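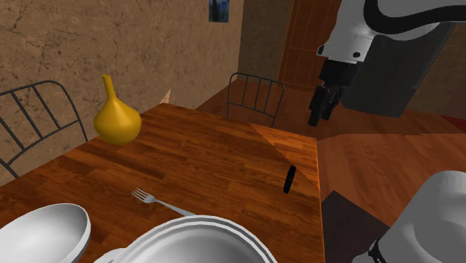 How long should you wait before glazing a pot you've just thrown? Until it has dried right through and been bisque fired, and in my kitchen in winter the drying alone takes the best part of two weeks.

6 min read

I get asked this more than anything else, mostly by people who have done one taster evening and want to know why they can't take their bowl home the same night. So I thought I would write down how the whole thing goes for me, a person with one wheel, no kiln and a job.

I started at the evening class run by Halima Makokha above the old Mwakalinga shop. She taught handbuilding for the first month and wouldn't let us near a wheel. I was annoyed at the time. By the end of it I could roll a slab to an even thickness and join two bits of clay so they stayed joined, and both have been more use to me than I expected.

The wheel is a second-hand Gronard. It is heavy, it hums, and the tray has a crack in one corner that I have taped. I bought it from Wafula Nyaga when he moved to a flat with stairs. He threw in a bag of tools, most of which I don't use. I use one wooden rib, one metal kidney, a sponge, a wire and a needle. I also have a trimming tool which I have sharpened so many times it is a different shape from when I got it.

Drying

A pot comes off the wheel soft. I leave it on the bat overnight with a bit of plastic draped over the rim, because rims dry first and pull the rest out of shape. The next day, or the day after, it is leather hard and I can turn it over and trim the foot. Then it goes on a wire rack under a loose sheet for several days, then the sheet comes off and it sits for about another week.

You can hold it against your cheek to test it. If it feels colder than the room it is still damp. Bakari Kashindye, who fires my work, will send a damp pot straight back to me. He had a mug blow up in a bisque once and it took out everything on the shelf, including a jug of his own.

Handles are the weak point. They are thinner than the body and dry faster, so I wrap them in a strip of cling film and take it off last. I lost four mugs in a row before I started doing that, all cracked at the top join.

Firing

Bakari charges by the shelf. I take my pots over in a plastic crate with old towels between them, which has worked so far on a road with a great many potholes. Dry clay that hasn't been fired is far more fragile than people think. I have snapped a rim by picking a bowl up with one hand.

The bisque firing turns it hard but leaves it porous, and that is what you want for glazing, as the pot drinks the water out of the glaze and leaves the powder on the surface. I wipe each one with a damp sponge first to get the dust off. If you leave dust on, the glaze can crawl and you get bald patches.

Glazing

I buy my glaze ready mixed. I know there are people who make their own and I have read the recipes, but I don't want silica dust in a kitchen. For the last year I have mostly used a white from Parska, which is soft and a bit creamy where it is thick, and a blue-green from Plonus that runs. By runs I mean it will leave the pot and stick itself to the kiln shelf if you let it. I stop it well short of the foot, a finger's width on a bowl and more on anything tall.

I dip where I can and pour where I can't. A dip is a count of three. Anything longer goes too thick, and thick glaze shows pinholes. Brushing takes three coats and always looks brushed, so I only do that for patching up the marks left by the tongs.

I write down what I do. The notebook goes back to the first class, and the pot I glazed last weekend is number 143. Each line has the clay, the glaze, how many coats or how long the dip was, and what came out. A lot of the early lines just say "cracked". From number 104 onwards it gets better, and that is when I changed to a clay with a little grog in it. It is rougher on the hands but more forgiving in the drying.

What came out this time

The last load was mostly bowls. Five were fine. One had an S crack through the base, which was my fault for not compressing the bottom enough. The two small plates warped, and I still don't know why. They were dried flat between boards and turned every day. Subira Tanui from the class says I am trimming them too thin at the edge – she may be right, and I will leave the next pair thicker and see.

Number 67 is still my favourite thing I have made. It is a lidded jar, not very big, and the lid fits. I have tried to repeat it since and none of the lids have sat properly. I measure with calipers now, which I didn't do then.

Osvaldo Figueiredo has asked if I would sell a few pieces on his table at the spring market in April. I have said yes to bowls and no to mugs, until I trust my handles. I haven't worked out prices. Clay, glaze and shelf space are easy enough to add up but I don't know what to do about the hours, and if I counted them properly I don't think anyone would buy a cereal bowl from me.

For now there are six bowls under plastic on top of the fridge and I need to trim them tomorrow before they go too hard. If you have had flat plates warp on you and found out the cause, leave a comment. I would like to know what clay you were using and how thick the base was.

Recent posts

Trimming a foot ring without a chuck
Reclaiming clay in a pillowcase
What I keep in my tool tin
Lids that don't fit
A day at Bakari's kiln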